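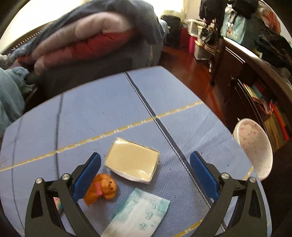 **Dalness convoy attack: does the company's count add up?**

**northroad_k** wrote:

The Dalness statement came out this morning. Four trucks stopped on the Nositz road before dawn, two burned, 14 staff "safe and accounted for." Then the last paragraph says the company is "continuing to establish contact with a number of subcontracted personnel." So which is it?

**mokhy** wrote:

Staff and subcontractors are on separate lists. Dalness did the same thing in June after the depot raid. The drivers work for Leung, so Dalness can say all its own people are fine and be telling the truth on paper.

**northroad_k** wrote:

> be telling the truth on paper

Right, and every news site ran "all safe" as the headline.

**s_asadi** wrote:

I'd go easy on this. My cousin drives that route and the phones past Kanach are down half the time anyway. People not answering for a day doesn't mean they were taken. Last time this board had nine people kidnapped and they were all sitting at the mission.

**tin_roof** wrote:

The governor's office says "over 30" attackers. Who counted them? It was dark and everyone was running. I've read that same number after three separate attacks now.

**mokhy** wrote:

It's the number they use when they want more troops. Small group, the police look bad. Big group, send money.

**s_asadi** wrote:

Or there were a lot of them. You weren't there either.

**tin_roof** wrote:

No, but I don't put out press releases.

**pan_lihua** wrote:

Does anyone have a source for the displaced figure? I keep seeing 3,491 people moved out of the villages near Kanach. It's oddly exact for something that came out the same afternoon.

**northroad_k** wrote:

Chin-lung Choi used it on the radio and gave no source. I think it's the old registration total for the whole district, from before any of this. If so it tells you who lived there, and nothing on who left.

**pan_lihua** wrote:

That was my guess. I emailed the station. No answer yet.

**s_asadi** wrote:

Registration was never finished in the eastern villages, so I doubt it's that. Could be the church count.

**mokhy** wrote:

Back to the drivers. Leung's office told Jui-lin Hsu they have "no comment while families are being informed." Informed of what, if everyone's safe?

**s_asadi** wrote:

OK, that one bothers me too.

**northroad_k** wrote:

Is there a full copy of the Dalness statement? The page I saved is missing the second paragraph and the link goes to their home page now.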